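Trostitz Recalls Finger Pads on Nundlow Hand-Held Grippers

FOR RELEASE 1st January

LYNCH - Trostitz is recalling the finger pads fitted to 2,000 Nundlow hand-held grippers after a fault was found in the adhesive that holds the pads to the soft fingers. The pads can lift at the tip and let a held object slip. One operator received a cut to the hand in July when a glass jar dropped onto a desk and broke. No other injuries have been reported to the company.

The recall covers pads from a single production run. Grippers from that run have a serial number starting with 118, printed on the underside of the handle. The housing, the jaws, the cable and the tracking marker are not affected and do not need to be returned.

Nundlow grippers are used by people who record hand movements for training robot arms. An operator holds the tool, picks up and moves everyday things, and the recorded motion is used later to teach a robot the same job. Much of this work is done at ordinary office desks, with other people working close by, and a dropped object can land on a hand, a foot or a keyboard.

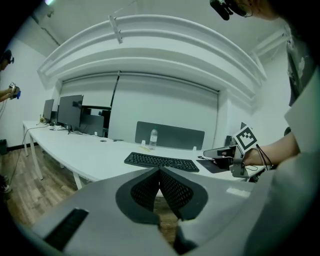
What Went Wrong

The adhesive was changed by a supplier early last year. In testing at Trostitz, the new adhesive passed a pull test at room temperature but softened after long sessions, when the fingers warm up from repeated squeezing. The pad edge then comes away from the rubber. In most returned units the operator had noticed the grip getting weaker before the pad moved.

Trostitz received 14 complaints before the recall was decided. The first of these were handled as normal wear and the pads were replaced with others from the same run.

"We should have put those complaints side by side sooner than we did," said Sheila Hartley, head of product safety at Trostitz. "Customers told us the pads were lifting and we sent them more of the same pads. We have changed how those reports are handled."

What Customers Should Do

Stop using any gripper with a serial number starting with 118.

Do not glue or tape a loose pad back in place.

Order replacement pads from Trostitz or from Stostel, which handles sales and service for Nundlow products. There is no charge for pads or shipping.

Calibrate the gripper again after the new pads are fitted. The new pads are slightly thicker, and the old finger settings will give wrong readings.

The first 1,000 sets of replacement pads are in stock and will ship in the order requests are received. The rest will follow when the next run has been tested.

Recordings made with affected grippers can still be used, but Trostitz advises customers to check any session where an object was dropped.

Press contact: Sheila Hartley, Trostitz, Lynch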